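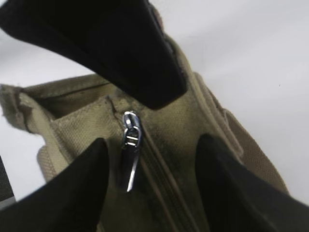 Zipper and slider on an olive-tan canvas bag.

Ouazzani Gallery to show Driss Ghoneim's large-format prints of pumping stations

December 26, 2022

Ouazzani Gallery in Ukcombe has announced an exhibition of photographs by Driss Ghoneim, titled Gamutard. The show consists of 20 prints selected from a body of 1,044 negatives, all exposed on 4x5 sheet film at water pumping stations and the control buildings attached to them. It occupies both ground-floor rooms and is the photographer's first solo presentation at the gallery.

Ghoneim started the series in August, nine years ago, with a single station on the edge of Ukcombe. The project later grew to 60 sites. Each was photographed from a fixed set of positions: one exterior at right angles to the main wall, one interior from the entrance, and a varying number of details. No artificial light was used. Interior exposures ran from several seconds to nearly 20 minutes, and the longer ones show a slight color shift that the photographer has left uncorrected.

The title is taken from a name painted on a valve housing at the third station in the series. Ghoneim was unable to trace its origin, and the gallery text offers no explanation.

The prints are pigment prints on matte cotton paper, made from drum scans of the negatives. Proofing was carried out by Ashraf Salem, who also prepared the files for the accompanying book. Two sizes are on view. The exteriors are printed at the larger size and hung in the front room at a common center line; the interiors and details are smaller and are grouped by station in the rear room. Frames are unpainted oak without a window mat.

"We kept the order of the sites as he visited them," said Nabila Slaoui, who curated the exhibition. "Earlier drafts of the hang sorted the buildings by type. It made the rooms look like a catalog, and the change in his working distance over the years was lost."

That change is most visible in the details. In the early pictures the gauges and pipe flanges are shown with a good deal of wall around them. From the fourth year on, Ghoneim used a longer lens and moved closer, and the later details are harder to place within the buildings they came from.

A wall case in the rear room holds contact sheets, a marked-up road map and two of the notebooks in which exposure times were recorded. The notebooks are open at pages from the winter sessions — several entries list only a time, an aperture and the word "repeat."

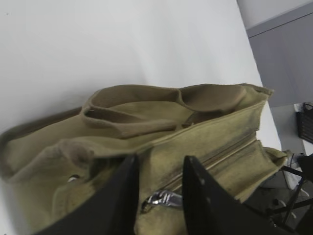
PHOTOGRAPHY / BOOKS

The book, also titled Gamutard, is published by Flodley in an edition of 300 copies. It reproduces a wider selection than the exhibition and includes an essay by Youssra El Khatib on the photography of municipal works. Plates are printed in four colors on uncoated stock, with one station to each section and a site index at the back. The binding is sewn, with an open spine so that the double-page plates lie flat.

Flodley will have copies at the gallery desk during the exhibition. A small number have been set aside for libraries, and requests should be sent to the publisher in writing.

Ghoneim will give a talk in the front room with Emmett Park, who teaches large-format technique in Ukcombe. The talk will cover reciprocity failure, focusing in low light and the handling of film holders on site. Seats are limited and must be reserved through the gallery. Admission to the exhibition is free.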